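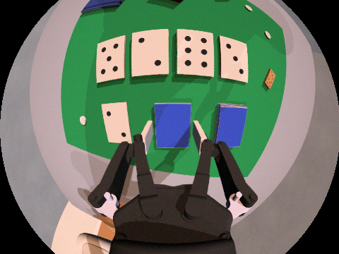
Simulated wrist view, card table task: gripper at the face-down blue card, four dotted cards face up in the row beyond it.

Progress report, card-handling arm, Pistbridge shared workshop
Reporting period: March
Submitted Apr 5, 2021

The Driltby grant pays for an arm that can turn over and deal cards on a real table. At the end of March we have one that does it in simulation, some of the time. I would not call that halfway.

Of 18 simulated attempts at picking up a single card, 9 ended with the card held. Most of the failures came when the fingertips closed a little high. The card model is stiffer and thicker than any card I own, so I expect the real number to be worse.

The dot reader looks better on paper. It tells a two from a six without trouble, but those are large black dots on a plain pale face, under lighting we chose. Gripper shadows fall across the table in the renders and have not hurt it yet. The workshop has windows, and I have no results from there.

Hardware is behind. The Lillel gripper kit came with two finger links that bind at full opening — I am filing them by hand. The Pascual controller board runs, though it drops its connection under load and I don't trust the supplier's explanation.

Spending is on plan, mainly from not buying things. I am asking for six more weeks before the table demo, and would hold the second payment until a real card has been lifted.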